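Research Reports in Applied Automation
1 July 2023
By Umesh Upadhyay

4. The Open Day Demonstration

4.1 Purpose and setting

The open day at the Kasville laboratory was planned as part of the study and was treated as a working session in its own right. Earlier sections report on trained operators, who had used the hand-held grippers for several weeks before any of their work was scored. The open day allowed us to observe how the same tasks were received by people who had never seen the equipment, and how well the staff could explain a task while carrying it out.

The event was held in May and drew 189 visitors. Most came from the town and from two nearby schools; a smaller group came from Brorkitz, a packaging firm with an interest in the handling of small goods. Visitors were admitted in groups at set times. Each group heard a short talk in the entrance hall, watched a demonstration at the work table, and was then invited to ask questions. Those who wished to try the grippers could return in the afternoon, when the table was kept free for that purpose.

4.2 The demonstration task

The task shown to visitors was taken from the Shawky set, the group of tabletop tasks described in Section 3. It calls for an operator to bring a small, smooth object to a marked place using two grippers, without touching the object by hand. The task was chosen for three reasons. It can be understood without a spoken introduction, it is short enough to be repeated for every group, and it fails in ways that a visitor can see from a distance. A dropped object needs no explanation.

Operators were asked to work at their usual speed. In practice almost all of them slowed down when a group was present, and several began to describe their movements aloud. We did not correct this. The recordings from the open day were kept apart from the main collection of 854 recordings and were not used in the results given in Section 5.

4.3 Arrangement of the table

The table was prepared according to the instructions used in the main study. A white covering was laid over the top before the first group arrived. The covering makes a light object harder to pick out, and this was discussed at length before the event. The team decided to keep it, in the interest of comparing the session with earlier ones, and to accept that visitors in the second row might need to step forward.

A standing board was added for some rounds. It serves as an obstacle behind the object and limits the directions from which a gripper can approach. Operators reported that the board changed their choice of leading hand more than they had expected – a point that had not come up in the trials at Flustside, where no board was used.

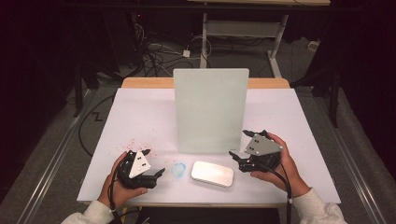
Umesh Upadhyay
Lead Author and Demonstration Coordinator

Figure 2. A round with the standing board. The operator holds one gripper in each hand, with the white object on the work surface in front of the pale green board.

As Figure 2 shows, a cable leads from each gripper over the near edge of the table. Visitors asked about the cables more often than about any other part of the equipment. The usual question was whether they pulled on the hand. Operators answered that the pull was slight but could be felt when the wrist was turned, and this agrees with the comments collected from trained staff.

The marks on the white surface also drew questions. Several visitors took the blue ring for a target. It has no role in the task, and the talk was changed during the morning to say so. We recommend that the surface be replaced before any public session, even where the marks make no difference to the work.

4.4 Remarks from visitors

Written comments were collected at the exit. Adults wrote mainly about the likely uses of the method, and students about how difficult it looked. The Brorkitz group asked for a longer session with objects closer to their own goods – thin pouches in particular – and this request has been passed to the planning group. A number of visitors said that they would have liked to see a failed attempt explained in full before the next one began. The schedule did not leave time for this, and the next open day will have fewer groups.

Related items
Section 3: The Shawky Task Set
Section 5: Results from Trained Operators
Trials at Flustside: A Short Report

Contact the Kasville laboratory | Copyright 2023 | Back to top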